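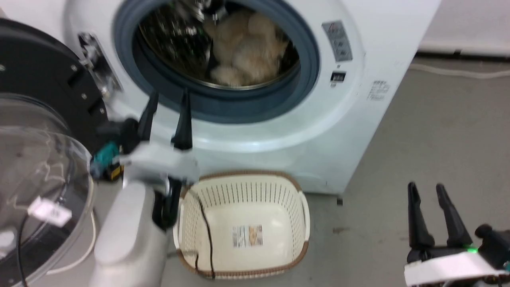 An open washer and an empty basket, with two arms at the ready.

Khrystyna-Mariia Derkach used to do this part with her back. Bend, reach in, drag it out, turn, drop. Then again. Ten years of it at Stamatopoulos, the laundry on the Driner road in Illthorpe, and she still rubs the same spot under her left shoulder when she talks about it.

Now she mostly stands a few feet off and watches two arms get on with it. Slowly. "Painfully slow," she says. "I could do three while it thinks about one. But it doesn't go home sore."

Unloading is the dull end of laundry work. Washing got automated generations ago, drying too. Getting a soft lump out of a round hole and into a basket stayed with people. Sheets knot up. Socks hide in the rubber. Soft toys, sent over by day nurseries, are their own headache – no corners, no flat side, nothing obvious to grab.

Salvador Correia runs the floor. He was against it at first, then for it, now somewhere in the middle. The system, sold under the name Tuvel, has logged 1,398 pickups since it was switched on. He keeps the number on a whiteboard next to the holiday rota. No one asked him to.
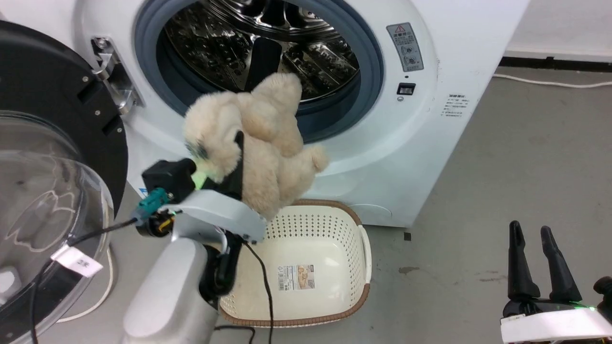
A plush toy in the gripper, over the laundry basket.

What changes is the day. Derkach has a screen now, a stool, and a new line on her payslip. She sorts what comes out, checks seams, clears the jams. Fewer lifts, more looking. Her shift ends at the same time but she says she gets home a different kind of tired, in the eyes mostly. The stool is too low. She has asked for a beter one.

Not everybody got a screen. There were four people on unloading last spring and there are 2 today. Sotiris Drakos moved to deliveries, his own choice he says, and likes the van. The fourth left in November and wasn't replaced. Correia doesn't dodge it. "I'd be lying if I said the sums were different."

Chiến Doãn, youngest on the crew, got trained up to run the arms after hours. He wants to know who owns the skill. If he teaches it his way of getting a duvet cover out – twist first, then pull – does that go on his record or the machine's? He put the question in writing. No answer yet.

Filippos Tsoukalas, who handles the union side, has had the same question from other shops. His members aren't asking for the arms to go, he says. They want the pay talk held before the next pair gets bolted in, and they want it minuted.

Derkach wants the stool. She's been told Monday.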